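On the Renewal of Parish Records in Witstead

3 February 2019

Readers of this blog will be aware that a large part of my spare time over the past year has been given to the old registers of Witstead. The work has now reached a point at which a fuller statement is in order. What follows sets out how the registers came to be transcribed, what was found in them, and what remains to be done.

The registers consist of 12 bound volumes. The earliest opens in 1,710 according to the spine, written with the comma by a binder who evidently treated the year as a sum of money. The first legible entry is a burial. The first baptism follows two leaves later and concerns a child of the Biton family, whose name continues to appear until the end of the ninth volume and then stops. No explanation for this has been located. It may be that the family moved to Wornport when the rope works opened, as several others did, but the Wornport registers for those years have not yet been consulted.

Transcription was begun in August. The method adopted was a plain one. Each page was read twice, on separate days, and the two readings were compared. Where they agreed, the entry was accepted. Where they differed, the entry was marked with a query and set aside. Spelling was kept exactly as written, including the many forms of the same surname. The name now spelled Rao, for example, appears in the fourth volume under at least three spellings, two of them on the same page and in the same hand. Previous compilers corrected these forms without saying so, and much confusion in the printed index of the county has resulted.

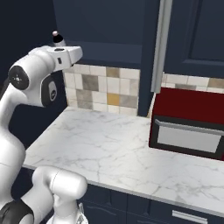 A word should be said about the hands themselves. The clerks of the first three volumes wrote a large, open script which gives little trouble once the long s has been mastered. The fourth volume is another matter. Its clerk used a thin pen and a great many abbreviations, some of which appear to have been his own. The mark that was first read as "pauper" was later shown, by comparison with the account book, to mean "paid." This required the correction of 57 entries, and I apologize to those correspondents who had already been informed that their ancestors were destitute.

I am indebted to Kyu-ri Ra for assistance with the Latin. Her view is that the later clerks did not understand the phrases they were copying, and that certain endings were added by habit. I had taken these endings to carry some legal meaning and had written several pages on the subject. Those pages have been withdrawn.

The number of entries transcribed to date stands at 1,700. This covers the first five volumes and the loose sheets found inside the cover of the sixth. The loose sheets are of particular interest. They record the sums spent on repairs to the bridge, the cost of candles, and a dispute over a pew that lasted through the terms of two ministers. One sheet is a recipe for ink. It calls for oak galls, rainwater and copperas, and directs that the mixture be stirred daily with a fig stick. Where a resident of Witstead was expected to obtain a fig stick is not stated.

Damage to the volumes is uneven. The seventh has suffered from damp along the lower margin, and the dates of many marriages have been lost as a result. It is hoped that the duplicate returns, which were sent away each year, will supply some of what is missing. A request for access has been submitted and a reply is awaited. Until that reply is received, no work will be undertaken on the seventh volume, and attention will pass directly to the eighth.

Correspondence concerning family names is welcome. Writers are asked to give the surname in every spelling known to them, together with any dates, and to state whether their information comes from a document or from memory. Both are useful, but they are filed separately. Requests for copies of complete volumes cannot be met at present.

The next post will deal with the bridge accounts and will include the full text of the pew dispute, which runs to nine leaves.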